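Equipment Planning Coordinator, Robotics Lab (full time, Rakley)

Mulero is looking for someone to take charge of how we plan for, budget for and buy the equipment in our robotics lab. If you are the kind of person who enjoys a well-kept spreadsheet, likes talking to suppliers on the phone, and can sit with an engineer for an hour working out what they really need as opposed to what they asked for on the way to lunch, we would dearly love to hear from you.

A little about us first. We are a small company on the north side of Rakley, and we do manipulation work for customers who pack, sort and handle things that are awkward to pick up. Our lab has grown a piece at a time. For years Mireille Jaber, who runs the lab, did the purchasing in between everything else, and she did it well, but she would like to get back to her hands and grippers, and we think she has earned it!

What the job looks like

Most of your year will be shaped by the equipment plan. It starts in October, when each project group tells you what it hopes to have on the bench next year, and it ends with a budget that Araceli Hinojosa in finance can sign without having to call you back three times. In between there is a fair amount of patient asking. Does the group need a new arm, or would a second set of fingers on the old one do? Is the quote from the supplier for the hand alone, or does it include the mounting plate, the cables and the controller license? What happens to the warranty once we have had the cover off (as we always do in the end)?

You will also look after:

Quotes and purchase orders, from the small things (any item over $1000 needs a written quote) up to complete arms
The service calendar and the spare parts shelf, including wear parts for the multi-finger hands
Loan agreements with our partners at Kaltlow, who lend us equipment and quite reasonably want it back
The equipment register, which is in decent shape for the arms and in poor shape for nearly everything else
Planning for the Mandagi project, our largest purchase next year, where we still have to choose between buying and leasing

You will have a desk upstairs with finance and a seat downstairs in the lab, and we hope you will use both. The people who have done best in jobs like this one are the people who wander down with a coffee and look at what is on the bench before they open the budget file. You don't need to be able to run any of it. You do need to be curious about why a joint cap or a fingertip matters enough for somebody to ask you for a spare.
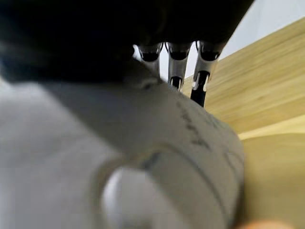
Close work in the robotics lab: metal fingers with black lower segments, next to the gray housing.

Who we are hoping to find

You have at least 2 years in purchasing, lab management, operations or something close to it. A technical background is welcome, though we have no particular degree in mind. You write clear emails, you keep notes other people can follow, and you can tell a group leader that the money has run out in a way that leaves the two of you on speaking terms. Experience with import paperwork would be a real help, as several of our suppliers ship from overseas.

Hours, pay and the rest

The position is full time and permanent. We keep core hours from 9 a.m. until mid-afternoon, and you are free to arrange the rest of your day around them. One day a week from home is fine once you have settled in. Pay depends on experience, and we will tell you the range in our first phone call, before you have spent an evening preparing for anything. You will join a team of seven in the lab and work side by side with Mireille for your first couple of months.

How to apply

Please send a resume and a short letter to Araceli Hinojosa using the contact form on our careers page. In the letter, tell us about a purchase you planned that went differently than expected, and what you did next. One page is plenty. We read everything that comes in, and we will write back either way.

If you would like to see the lab before you decide, say so in your letter and Mireille will gladly show you around.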